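Does Home Field Matter in School Soccer?
Project report, Sports Statistics elective
Gemma Fontana

Why I picked this

Every coach I have ever played for has said some version of "protect the home field." Our district even lets the higher seed host the first two rounds of the playoffs, as if that were a prize. I wanted to know if it is one. I went in doubting it, and I should say so at the start, because a person who doubts something tends to find reasons to go on doubting it. I tried to write down my rules before I looked at any scores so I couldn't bend them later. I broke one of those rules, and I say where.

The usual story goes like this. The home team knows the grass, sleeps in its own beds, skips the bus ride and has its parents yelling. The referee hears the yelling and leans a little. All of that sounds right. It also sounded right to my teammates that we play better in the white jerseys, and our record in white is worse.

What I used

I used one season of girls varsity results from four schools: Kavby, Gollow, Chou and Stondamach. Between them they gave me 48 matches that had a clear home side. I threw out matches at neutral sites and anything from preseason. Scores came from the schools' own athletics pages, and where two schools disagreed on a score (this happened once, Gollow and Chou, a 2-1 that Chou had down as 2-2) I asked both scorekeepers and went with the referee's card.

I did not use shots, possession or corners. Only Stondamach keeps those, and they are kept by whoever is injured that week.

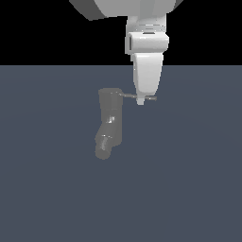

What I counted

For each match I wrote down who was at home, the score, and whether the visitors had to ride a bus for more than an hour. I counted a home win, a draw or an away win, and that was all.

The results were 22 home wins, 13 draws and 13 away wins. Put that on a poster and it looks like the coaches are right. Home teams won nine more matches than visitors did. My first draft stopped there, and my teacher wrote "so?" in the margin.

Why I don't trust it yet

The first problem is who was at home. Stondamach has the only field with lights, so it hosts more than its share, and Stondamach is also the best team of the four. A strong team that plays at home a lot will make home look good without the field doing anything. When I took out every match Stondamach hosted, the lead mostly went away: home teams won seven more times than they would need to be called anything special only if I also counted the two forfeits, and forfeits should not count. This is the rule I broke. I had written down that forfeits would stay in. I hadn't thought about what a forfeit was when I wrote it.

The second problem is size. Forty-eight matches is one season of a small league. I flipped a coin as a check, leaving draws aside, so 35 flips for each pretend season. Plenty of pretend seasons came out lopsided, and a coin has no parents in the bleachers. I don't claim the coin proves there is no home edge. It shows that a gap of this size is weak evidence for one.

The third problem is the schedule. Gollow played most of its away matches early, when its goalkeeper was out with a broken finger. Gollow lost a lot of those. Is that an away effect or a finger effect? My spreadsheet cannot tell, and I don't think a bigger spreadsheet of the same kind could either.

The bus

I had more hope for the bus. If travel tires people out, long rides should hurt more than short ones. Only the trips between Chou and Kavby and between Chou and Stondamach go over an hour, so there weren't many to look at. Visitors after long rides did slightly worse than visitors after short ones. They were also, half the time, visiting Stondamach.

I rode along on one trip to Kavby to see what it was like. The players slept, ate pretzels and watched a show on one phone. They got off looking fine. They lost, and on the way back several people blamed the bus. On the way there not a single person had complained about it.

What players and coaches told me

I handed out a short survey to see if players believed in home advantage and what they thought caused it. Nearly all of them believed in it. The most common reason was the crowd. I then went to matches and looked at the crowds. At Chou, for a 4 p.m. kickoff, the home crowd was parents who could get off work, a little brother with a scooter and the bus driver from the other team. If that group swings a match, I would like to know how.

One coach told me that home teams "start faster." That can be checked, so I checked it with the goal times I had. First goals in the opening stretch went to home sides a bit more often than to visitors, and the gap again leaned on Stondamach. Another coach said visitors get fewer penalties. There were so few penalties all season that I left them alone.

The notes below come from the field visit I learned the most on, typed up the same evening and left as they were.
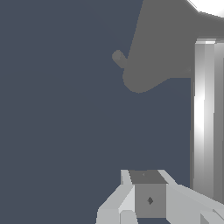 KAVBY, May

Field is narrower than ours and slopes toward the parking lot. Home captain won the toss and chose to kick downhill first. Asked her why. "We always do." Asked if they score more downhill. She thought so. Went through their results with the team manager, who marks which goal each one went in. Slightly more downhill. But they sub their tired forwards in the second half, when they are going uphill, so who knows.

Visitors (Gollow) warmed up on the sloped end and their coach walked the touchline with two of the defenders. By the second half they were playing long balls down the slope like they had lived there. If knowing the field is the advantage, it may be worth twenty minutes.

Referee let a lot go in both directions. Parents on both sides were sure he was against them. Final 1-1.

What I think the slope shows

Kavby is the one place where I could point to something physical that the home team knows and the visitors don't. A slope is real. You can roll a ball down it. So if home advantage exists anywhere in this league, I would look there before I looked at crowds or beds or buses. And Kavby had the weakest home record of the four schools. I find that hard to square with the usual story. Maybe Kavby would have been worse still on a flat field. A skeptic has to allow for that, even though it is annoying.

Things I got wrong

I started collecting scores before I had decided what to do with draws. I ended up giving them their own pile, which I think is fair, but I decided it after seeing that there were a lot of them.

My survey question was badly worded. It said "How much does playing at home help?" and that is a question that has already made up its mind. I should have asked whether it helps, hurts or does nothing. A few players crossed out my question and wrote their own, and theirs were better.

I also went to more matches at Chou than anywhere else, because I can walk there.

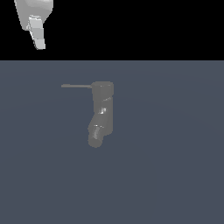

Should the district stop giving the higher seed a home game in the playoffs?

My numbers can't settle that. The higher seed is usually the better team, so it would be expected to win more often wherever the game is played. Hosting also saves one school the cost of a bus and lets it sell snacks, and those may be perfectly good reasons to keep the rule. I would just stop calling it an edge on the field until somebody shows it with more than one season.

What I would do next

Get several seasons, and only compare pairs of matches where the same two teams met once at each place. That takes care of most of the Stondamach problem, because Stondamach is then compared with itself. I tried this with the one season I have and there were too few clean pairs once injuries and forfeits came out.

I would also like to have someone who doesn't know which team is at home read the match notes and rate how each side played. My notes say "home team looked sharp" four times, and in two of those matches the home team lost.

Summary of findings

Home teams won more matches than away teams in this league this season. Much of the difference comes from one strong school hosting often. Long bus rides could not be separated from strong opponents. Players believe in the crowd more than the crowds I saw would support. The only clear physical difference between fields, the slope at Kavby, did not go with a good home record.

Thanks to the four athletics offices for answering emails, and to the scorekeepers at Gollow and Chou, who still don't agree about that match.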